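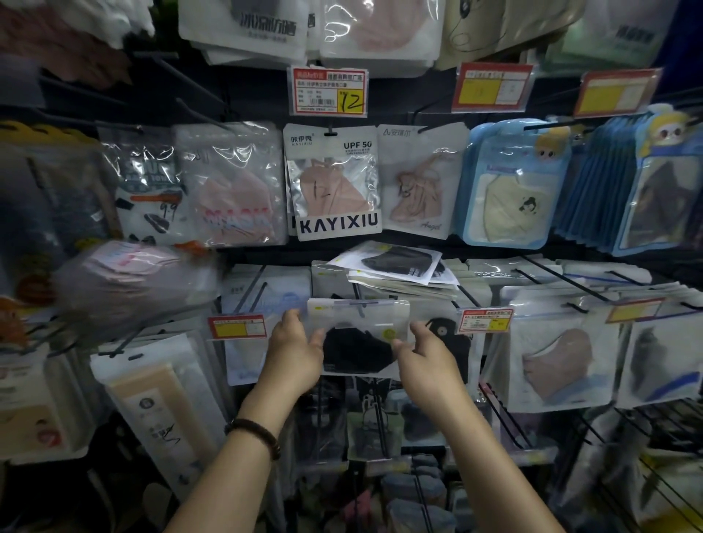
Face masks on the peg wall, with a black one in hand.

Retail shelf tidying - Gebretsadik set

This page goes with the Gebretsadik set, the part of the Undden project that covers small shops. Undden collects first-person examples of everyday hand work, and the Ivari model learns from them. The set has 705 clips from 11 shops. Most run under 50 seconds, and each one covers a single action: take a package off a hook, put one back, or straighten a row.

Hanging goods were added after the first round, which was nearly all boxes and cans. Thin plastic bags bend and shine, and the hang hole is small. The early model reached for the hook and missed the bag.

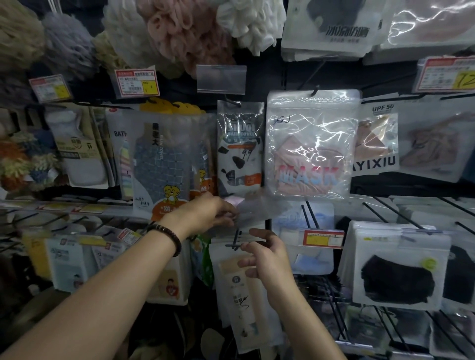 Both hands are labeled separately in every clip. Labels mark first contact, grip, release and the row being worked on. Clips where a package drops stay in, tagged as drops - the model needs those too. Price tags are left as they are, with no blurring.

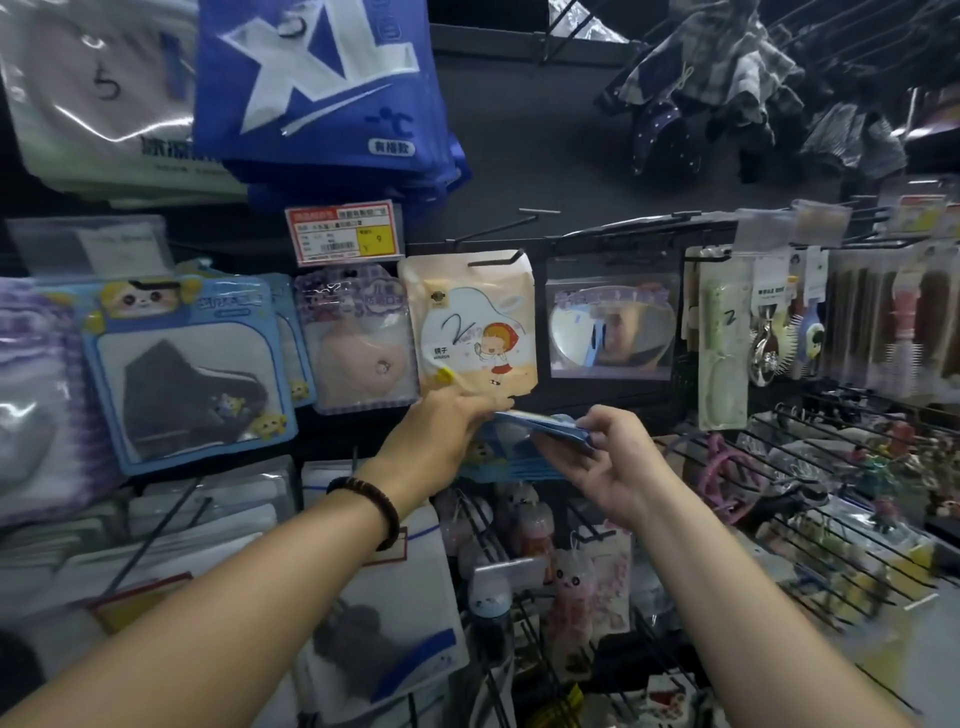
Small light-blue packet held just under a mirror package. A comb and brushes hang to the right.

The next set is planned for Vatotstead, with 100 clips of folded clothing to start.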